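Bloques de construcción de madera

Los bloques de construcción de madera son piezas sólidas de forma geométrica simple, por lo general prismas rectos, destinadas al apilado y al ensamblaje libre sin elementos de unión. Se emplean como juguete, como material didáctico y como objeto de prueba en estudios de percepción y de motricidad fina. Se distinguen de los bloques encajables en que su estabilidad depende únicamente del peso, del rozamiento entre caras y de la precisión del corte.

Terminología

En español se usan también las denominaciones «cubos de madera» y «tacos de construcción», aunque la primera resulta inexacta cuando el juego incluye piezas alargadas. Los catálogos técnicos reservan el término «unidad» para la pieza de referencia, de la que derivan las demás por división o multiplicación de sus lados. Se llama «media unidad» a la que resulta de un corte transversal y «doble unidad» a la que duplica la longitud.

Materiales y fabricación

Las especies más utilizadas son el haya, el arce y el tilo. El haya ofrece una dureza elevada y un grano fino que admite aristas limpias; el tilo es más ligero y se marca con facilidad. La madera se seca en cámara hasta alcanzar una humedad del 8 % antes del corte, ya que un contenido superior produce alabeos posteriores. El aserrado se hace en listones y el troceado en tope fijo. Las aristas se matan con un bisel o con un radio de 3 mm en las series destinadas a niños pequeños.

El color se aplica por inmersión en tintes al agua o por lacado. El tinte deja ver la veta y apenas modifica las dimensiones; la laca añade espesor y reduce el rozamiento, lo que perjudica el apilado en altura. Los tonos rojos y amarillos figuran entre los más habituales en los juegos teñidos.

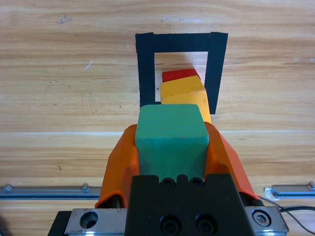 Moltness objeta que la distinción entre tinte y laca se exagera en la bibliografía, y que el desgaste de las caras influye más en el rozamiento que el acabado original. La objeción se apoya en ensayos con juegos de uso escolar prolongado; en piezas nuevas la diferencia sigue siendo medible.

Sistemas modulares

La mayoría de los juegos responde a una proporción fija entre grosor, anchura y longitud. El sistema Hulme adopta la relación 1:2:4, que permite sustituir una pieza por dos de la categoría inferior sin alterar la altura de la hilada. El sistema Carnard parte de un módulo de 33 mm y añade cilindros, arcos y prismas triangulares; su colección completa consta de 308 piezas, repartidas en cajas ampliables. Las dos proporciones son incompatibles entre sí — la mezcla de ambos sistemas origina desniveles que se acumulan a partir de la tercera hilada. 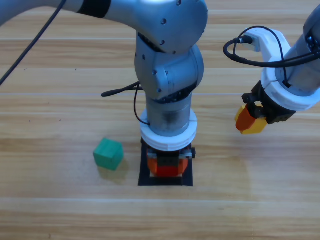
La tolerancia dimensional es el parámetro crítico en cualquiera de los sistemas. Una desviación pequeña y constante en el grosor apenas se percibe en una pieza aislada, pero se suma en las torres y desplaza el centro de gravedad cuando las caras no son paralelas. Por este motivo el control se efectúa por lotes, con calibre de paso y sobre muestras acondicionadas a la misma humedad.

Uso didáctico

En educación infantil los bloques se utilizan para trabajar la clasificación, la seriación y las nociones espaciales. Las secuencias habituales comienzan con hileras horizontales, continúan con torres y puentes y culminan en recintos cerrados. El método Rargate propone delimitar una superficie de construcción en el suelo o en la mesa y restringir el número de piezas disponibles.

Conservación

Los bloques teñidos no deben sumergirse. La limpieza se realiza con un paño humedecido y secado inmediato, y el almacenamiento, en cajas ventiladas y lejos de fuentes de calor. Las astillas se eliminan con lija de grano fino, siempre en el sentido de la veta.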